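Session 7: Hand skills and practice at work
Notes for the evening group, Rarnmont Adult Learning Centre
Updated Mar 8, 2021

Reading for this session: chapter 4 of the course pack, up to the section on shift work. The Lostville case is in the appendix.

Last time we looked at how people learn facts. Learning a movement follows a different course. A new worker on a packing line starts by talking herself through each step, and if you interrupt her she loses her place. After a while the steps run together. Later still she can hold a conversation while she works, and often finds it hard to say what her hands are doing. Textbooks call these the early, middle and late stages. The borders between them are blurred, and people slip back when they are tired or when the job changes.

Two-handed tasks deserve separate attention. In most of them the hands do different work: one holds or steadies, the other moves. Think of threading a needle, peeling a potato or passing a strip of material from one side to the other. Beginners tend to watch the moving hand and forget the holding one, so the piece drifts.

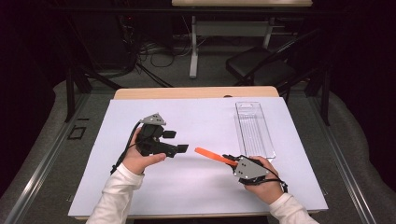
Spacing matters as much as total time. In the Lostville case, trainees at the Madia works had 880 minutes of practice each. One group did it in long blocks, the other in sessions of 45 minutes with a break between. The long-block group looked better at the end of the first week. When both groups were tested again after 50 days, the short-session group made fewer errors – and were more willing to carry on with the job.

Note what the case does not tell us. The groups had different supervisors, and the test used only one task. Keep this in mind if you use it in your essay.

Feedback: tell the learner the result soon, but leave gaps. Someone corrected after every attempt comes to wait for the correction.

For next time
Pick a hand task you do at home. Try it with your hands swapped over and write down where it goes wrong. Half a page is enough.
Bring the Thevar handout. We did not get to the second table.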